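Plaza sweeper keeps wandering off the curb line, where do I start?

Asked by Kai-wen Kan, 23 June 2026
Category: Outdoor robots > Cleaning machines > Setup and maintenance

Hi all, long-time reader, first time I've had to ask something. I look after a Vurow sweeper that does the paving outside an office building. It's the small one with two side brushes up front, the wide roller underneath and a single forward camera on the mast. I inherited it in spring from the guy before me along with a binder, a charging dock and a coffee can of screws that don't fit anything.

Most of the plaza is fine. It drives its lanes back and forth and I can go eat a sandwich. The trouble is the curb pass, which is the last part of the route. It's supposed to follow the curb on its right side with a gap of 4 inches so the side brush can reach into the corner and pull the grit out. What it does is start off perfect, go a good ways like that, then slide left, slow down, stop and throw code 51. The screen says EDGE CONFIDENCE LOW and wants me to acknowledge. I acknowledge, it backs up, tries again, and does the same thing a little farther along. By the end of it I've got a strip of dust along the curb shaped like a bunch of bananas.

What I've tried:

Rebooted it (a lot). New side brush on the right, the old one was worn down to stubs. Drove the route again by hand and saved it as a new teach run. Turned the speed down for that pass. The slower speed maybe helped a little? Or I wanted it to.

I haven't touched the camera calibration because the binder has a page on it with DO NOT written across the top and no explanation, and the previous guy isn't answering. Wheels look okay to me. Firmware is whatever it came with.

It doesn't happen every run, which is making me nuts. Friday it did the entire curb without a hiccup. Is this a camera thing, a wheel thing, or a me thing?

Answer 1
Teodor Engebretsen

51 is a camera code so I'd replace the camera. We had one go bad and a new one fixed it. Dealer did it in an afternoon. Don't bother with calibration, just swap it.

Comment from Kai-wen Kan: Thanks, but have you seen what they charge for that module? I'd like to be pretty sure first. Did yours fail every time or on and off?

Comment from Teodor Engebretsen: Every time. Picture was all purple.

Comment from Kai-wen Kan: Mine isn't purple.

Answer 2 (accepted)
Yu-ting Siu

Please don't buy a camera yet! An on-and-off 51 on a curb pass is nearly always something cheap. I've looked after three of these for a few years now and I've had that code more times than I've had hot lunches, so let me give you the order I go in. It's long, sorry, get a drink.

First, the window in front of the lens. Not the lens, the little flat window that sits in the hood. Sweepers throw fine dust and it goes everywhere, and people wipe that window with whatever rag is in their pocket, and now it's got a haze of tiny scratches that you can't see indoors. Take it outside, tilt your head till the light comes across it sideways, and look. If it looks like frosted anything, that's your first problem. The window pops out with two screws (bet they're not in the coffee can) and costs next to nothing. If it's only dirty, rinse it with clean water before any cloth touches it, then a microfiber, straight strokes. I keep one cloth in a zip bag on the dock that's for that and nothing else, and I get very unpleasant when somebody borrows it.

While the window is out, check the hood itself. It should stick out past the window all the way around, and the foam strip on top should be there. Those strips fall off in hot weather. With the strip gone you get light sneaking in between the hood and the mast, and the camera sees a milky patch up high. The machine doesn't care about the sky as such, but the exposure does. Bright sky in the picture makes it turn the whole picture down, the ground goes dark and flat, and then the curb doesn't stand out from the paving anymore. Which brings me to the setting.

Go to Service > Vision > Metering. Out of the box it's on Full. Change it to Lower Half. That tells it to set exposure from the ground and let the sky blow out however it wants. I don't know why this isn't the default, I've written to them twice. On my machines that one menu item took care of most of the 51s.

Now the mast tilt. On the side of the camera bracket there's a scale with a pointer. Mine sit at 26, which is what the plate inside the battery door calls for on that mast, but check your own plate, there's more than one bracket out there. If somebody bumped the mast going through a door, it'll be looking too high, and you get more sky and less ground for free. Loosen the two side bolts, set the pointer, snug them back evenly. Then do a short straight run on the flat before you go anywhere near the curb.

About that DO NOT page – I can guess. The full calibration needs the printed target board, and if you start it without the board it wipes the old numbers before it tells you that. I did this. On a Friday. So leave it alone unless you have the board in your hand, flat, not rolled up in the back of a truck. You shouldn't need it for a tilt change that small anyway. There's a Quick Level item in the same menu and that's enough.

Then wheels, because you asked. Spin each drive wheel by hand with the machine on blocks and the key out. You're feeling for a gritty spot, and you're looking for string. String! Also hair ties, also those plastic strips from around boxes. A wheel with string packed behind the hub drags a bit, the machine pulls to that side, the software corrects, and it hunts back and forth. If it's pulling left on the curb pass, look at the left wheel first. Same for the right side brush motor: if the new brush is seated crooked it'll push the nose away from the curb every time it hits the face. Take it off and put it on again till it clicks twice.

Last thing, keep a log. Nothing fancy, I use the back of the cleaning sheet. Time, where it stopped, which direction it was driving. You said Friday it was fine. I'd love to know what time on Friday, and whether it was cloudy. If all your stops are driving the same direction at the same time of day, that's the sun and you can quit taking wheels off.

Comment from Kai-wen Kan: Wow okay. Doing the window tonight. What do you mean by direction, it only goes one way along the curb?

Comment from Yu-ting Siu: You can flip it. Route > Passes > pick the pass > Reverse. You'll have to put the curb on the other side brush, though, so make sure the left one's in good shape too. And teach it again after, don't trust the mirrored path, it cuts corners. Ask me about the bench.

Answer 3
Yao-tsung Mak

Everything above is good, I'd only change the order and do the metering before taking screws out, it takes ten seconds.

One thing I'd add is the Follow Source setting. On the Vurow it can follow a curb or a painted line or both, and "both" sounds like the best choice and isn't, at least at my place. If there's paint running alongside the curb and the paint is old, it'll lock on for a while, lose it, go looking and grab a slab joint. Joints are nice dark straight lines and it loves them. Ours went off across the paving after one like a dog after a squirrel. Set it to Curb Only and see. If you need the paint for some other part of the route, you can set Follow Source per pass, it's under the three dots.

I also buy the Grgić side brushes instead of the originals, they're stiffer and keep their shape longer against concrete. Matter of taste. Clivgate sells the foam strips by the roll if you don't want to pay for the kit.

Comment from Kai-wen Kan: It was on Both! And yes there's a line.

Update from Kai-wen Kan

Okay, progress. The window was scratched to heck, I'd been looking at it under the shop lights like a fool. New one is in. The foam strip was gone too. Pointer was two marks high, so I set it to match the plate and did the Quick Level. String behind the left wheel, enough to knit with. Metering on Lower Half, Follow Source on Curb Only.

Since then it's done the curb clean every time except once, and that one was with the sun right in its face. So I guess I'm down to one kind of stop. For anybody with the same layout, it's big square slabs with dark joints, curb on the right with dry ground behind it, and a faded white line running the same way as the curb. Glare comes in up over the trees on the curb side.

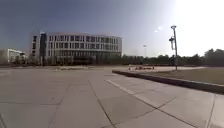 Po-yen Chiang: Old paint and a low sun in the same pass, that's the worst combination for these. I'd leave everything the way you've got it now and move the curb pass to the front of the route so it's finished at a different time of day. Reversing works too but then you're babysitting a new teach run. Also turn the retry count up by one. Sometimes it only needs a second look from a foot farther back, and you won't get called over to press the button.

Kai-wen Kan: Moving it to the front is so simple I'm a bit embarrassed. Does the order matter for the bin? It's usually close to full by the end and the curb grit is the heavy stuff.

Po-yen Chiang: Better that way if anything. Heavy grit in first, then leaves on top. Check the bin seal while you're in there, sand gets in the lip and then it dribbles on the way back to the dock.

Yu-ting Siu: Agree on the order. And write the new settings in the binder, please, next to the DO NOT page. With a date, and what the DO NOT is for.

Kai-wen Kan: Already did. I also found out what two of the screws in the coffee can are for. They're the window screws, from the last window.

Teodor Engebretsen: Still think you should keep a spare camera on the shelf.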